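Unit 4: When the gripper comes to the packing hall

Our case this week is the Stendeck warehouse, where 80 people pack small parts. Before the change, one packer handled 300 boxes in a shift. Now a robot cell does the picking, and the people check, refill and repair.

The training at Stendeck begins in simulation. Workers spend their first mornings at a screen and learn how the two fingers open and close before they stand next to a real machine.
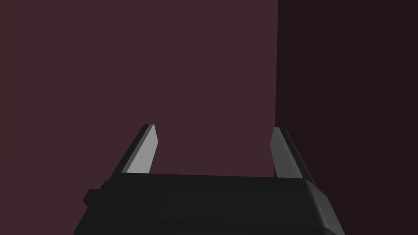 Many older packers told the interviewers that this part was the hardest for them. Their skill was in the hands, and on the screen the hands have nothing to feel. The younger ones missed something else - the talk across the table.

Please note also the question of pay. The new job title is "cell operator", but in the first year the wage stayed the same.

For Friday: read the Olvera text, pages 1 to 12. Write half a page on this question: which knowledge of the packers is lost, and who should be paid for keeping it?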